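Fórum Elétrica Auto e Campismo > Caixas de fusíveis > Bloco de seis vias: ordem das cores?

gurnesine
Mar 4, 2026
Boas. Comprei um bloco de seis fusíveis de lâmina para a autocaravana, marca Lim, que veio com um manual de 16 línguas e nenhuma delas explica nada. Quero pôr frigorífico, bomba de água, luzes, duas tomadas USB e o rádio que a minha mulher diz que não faz falta. Vinha já com os fusíveis metidos e a ordem parece-me escolhida por uma criança com lápis de cera.
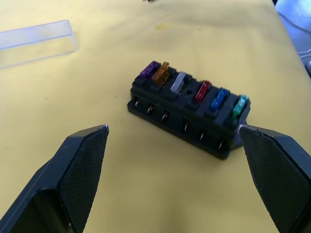

O bloco, com os parafusos virados para nós.

Há alguma lógica nisto ou troco tudo?

lindum_82
Não há lógica nenhuma. O fabricante mete um de cada para ficar bonito na loja. A cor diz a amperagem: vermelho 10, azul 15, verde 30. O fusível escolhe-se pelo fio, o resto é decoração.

kudberg
Discordo em parte. Pelo fio, sim senhor, mas se o rádio pede 5 A e lhe pões 15 só porque o cabo aguenta, depois vens cá abrir outro tópico. Já temos 353 sobre rádios.

lindum_82
O rádio traz fusível próprio atrás. Lê o manual.

kudberg
Em qual das 16 línguas?

gurnesine
Obrigado aos dois, acho eu. Outra dúvida: aperto os terminais com o bloco solto na mesa ou já aparafusado à parede do armário? Na mesa tenho luz e um tapete amarelo onde se encontra qualquer parafuso que caia. No armário tenho uma lanterna nos dentes. 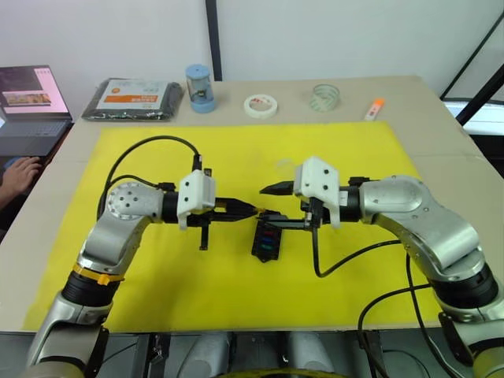
kudberg: na mesa, sempre, e com terminais de olhal cravados como deve ser. Deixa folga nos cabos e etiqueta cada um antes de o levares para o armário. Fita-cola de papel serve.

lindum_82
Fita-cola de papel cai no primeiro verão. Manga termorretrátil, um saco de 100 custa menos do que um café e uma nata. E aparafusa primeiro o bloco, senão os cabos ficam todos torcidos para o lado errado.

kudberg
A minha está lá desde abril do ano passado.

lindum_82
Então ainda só apanhou um verão.

gurnesine
Vou etiquetar com manga, apertar na mesa e culpar os dois. O verde de 30 sai já, não tenho fio para aquilo. Alguém quer um fusível verde?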